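Cliniveo Returns Floor, Wanport: The New Sorting Cell

Photo gallery

Our Wanport building takes back plastic cases and housings from clinics, checks them and sends the good ones out again. Until this spring all of the picking was done by hand at a long bench. On a busy shift that meant 2000 pieces, most of them lifted by the same few people, with a lot of reaching and a lot of sore wrists by Friday.

Two robot arms now do the picking. They were installed by Bergeron, and our Grodville site will get the same setup once we have worked through the problems in ours. The arms handle 1260 pieces on a normal shift. The rest still go to the bench, mainly odd shapes and anything with a label that has to be read by a person.

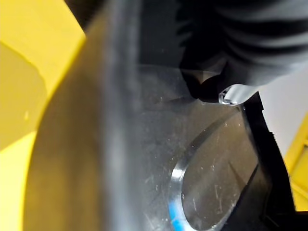

Close work at the gripper, seen from the wrist camera. The gray finger is in front of a clear plastic piece with fine scratches and white specks on it. The black ribbed part is at upper right.

Scratches are where the operators come in. Clear plastic is hard to judge on a screen, so a person makes the call on whether a mark is only on the surface or deep enough to reject the piece. People who used to pick now spend most of the shift at the inspection table, and they rotate every 2 hours. Several have asked for better lamps, and those are on order.

The change has not suited everyone. The bench was noisy but people talked across it, and the inspection table is quieter. Some of the pickers miss that. Clearing a stopped arm is also a new job, and it took most of July before every shift had someone trained to do it.

No positions were cut when the cell started up. Pay for trained operators went up one grade. The bench stays open for the 300 or so part types that the arms have not been set up for.

Floor visits for staff from other sites are on Tuesday afternoons. Safety shoes are required, and the front desk has eye protection.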